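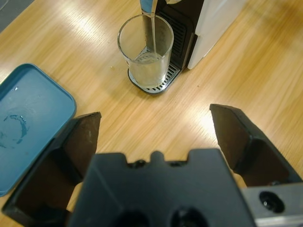

Distributeur de boissons, côté façade noire à grilles d'aération.

Accueil | Données | Versions | Licence | Contact

Temps de lecture : 3 min

# Fallura : équipements et finitions automobiles

Fallura est un jeu de données tabulaires sur les équipements de voitures neuves, version par version. Il répond à une question simple : à partir de quelle finition un équipement est-il livré de série, proposé en option ou absent ? La collecte et la relecture sont faites par l'équipe Nemus.

## Contenu

- `finitions.csv` : 2667 lignes, une par combinaison modèle, moteur, boîte et finition
- `equipements.csv` : 300 équipements, avec libellé court, libellé long et famille
- `liens.csv` : la table qui relie les deux
- `notes.txt` : remarques de saisie, non structurées

Les fichiers sont en UTF-8, séparateur point-virgule, virgule décimale. Les prix sont en euros TTC, hors malus et hors frais de mise à la route.

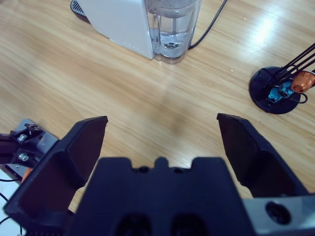 La colonne `statut` prend les valeurs `S` (série), `O` (option), `P` (pack) et `N` (non disponible). Une cellule vide signifie que la brochure ne dit rien, il ne faut pas la lire comme un `N`. Pour les packs, le code est dans `pack_id` et le prix n'est indiqué qu'une fois, sur la première ligne du pack.

## Sources

Brochures et tarifs en PDF, saisis à la main puis passés dans Zarkside, notre script de contrôle. Il signale les doublons, les prix négatifs et les équipements qui disparaissent en montant en gamme. Ce dernier cas est souvent réel (roue de secours supprimée avec le caisson audio, par exemple), les lignes concernées portent `verif=1`.

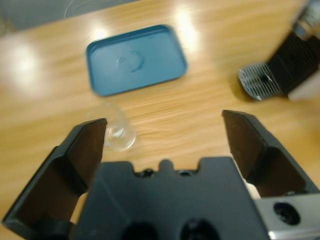 Plateau rectangulaire bleu-vert sur table en bois clair.

## Limites connues

- 29 modèles seulement, surtout des citadines et des petits SUV
- Boîtes robotisées et automatiques à convertisseur regroupées sous `auto` avant la version 5
- Séries limitées absentes
- Jantes : le diamètre est fiable, le nom commercial beaucoup moins
- Tarifs de décembre incomplets pour les utilitaires dérivés

## Utilisation

Charger `liens.csv` en premier, puis joindre sur `fin_id`. Les identifiants sont stables d'une version à l'autre. L'ancien format Etim n'est plus exporté.

Dernière mise à jour : 2/2/23

© Nemus – Contact – Mentions légales – Haut de page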